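Trade-value model, notebook, February, after lunch

Picked up where I left off on the pick-swap calculator. 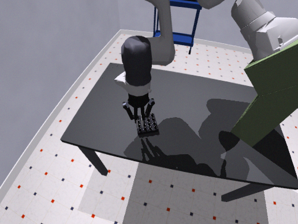 The Skiscombe deal still breaks it. They gave up a first-rounder and got back a ruckman with a bad knee plus two late picks, and the model insists this was daylight robbery in their favour. I have watched the ruckman. The model has not.

Reran the lot with the new points curve. 303 trades in, 10 thrown out for missing pick numbers, all of them Cumstead's, whose record-keeping is on a par with their goal kicking. Average gap between the two sides of a deal is now 139 points. Under the old curve it was 500, so either the new one is much better or I have taught it to agree with me. Will check on the held-back seasons before boasting.

Things noticed:

Future picks are the trouble. Every club values its own next first-rounder as if it will finish near the top, and the other lot's as if they will finish last. Tried a flat discount. Fine for most clubs, hopeless for Flonmont, who have traded the same second-rounder out and back so often it ought to have a locker.

Players out of contract need their own column. At present the code treats a man who can walk out for nothing exactly like one tied down for four years. That was me, late in the evening, and I left a comment saying "fix properly". Past me is a poor colleague.

The Borkowska table has pick 18 worth more than pick 17. Typing error, surely. Emailed to ask. If it's deliberate I want to hear the reasoning.

To do: contract column, held-back seasons, stop naming variables after clubs I dislike. Someone has the draft order printout from the wall. Please put it back, it's the only one with the academy bids marked.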